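Ladar Mill fire

The Ladar Mill fire was an industrial fire at a grain and animal feed mill on the east side of Ladar, a river town in the Atinga valley. It started in July, shortly before 4 a.m., in the drying tower. Two workers treated for smoke, no deaths. Mill never reopened.
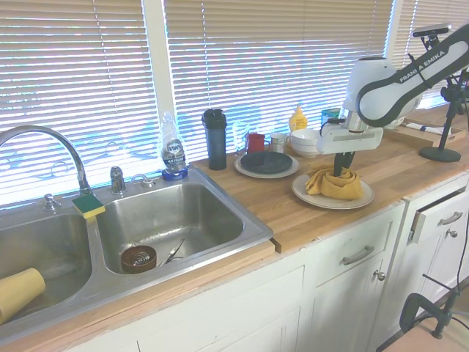
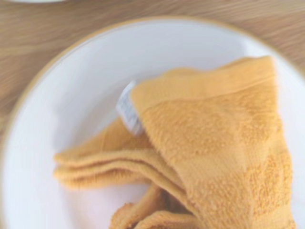
Background

The mill was built by the Pruken company to dry and store corn from farms up the valley. Later additions: a pellet line, a loading shed, a second bank of silos. Town population at the time 2,139, and the mill was the largest employer. Smaller fires had been reported in the dryer before, all put out by staff.

The fire

Night shift noticed smoke at the top of the tower and shut down the dryer. The conveyor kept runing for several minutes and carried burning grain into the silo next door. First engine came from the Ladar station. Crews from Anano followed, seven engines in all by sunrise. Low water pressure on the mill road, so hoses were laid down to the river.

The tower roof fell in at mid-morning. Homes downwind were cleared and residents sent to the school gym, most back by evening. The silo smoldered for days and had to be emptied through holes cut in the side.

Cause

Investigators pointed to a overheated bearing in the dryer fan. Dust build-up in the tower was listed as a contributing factor. Pruken disputed the part about dust.

Aftermath

Site cleared the next year. Growers now haul to the elevator at Anano. The fire led to a new water main on the mill road and a shared radio channel for the two departments. One silo still stands, unused.

See also

Dust explosion
Grain elevator
Atinga valley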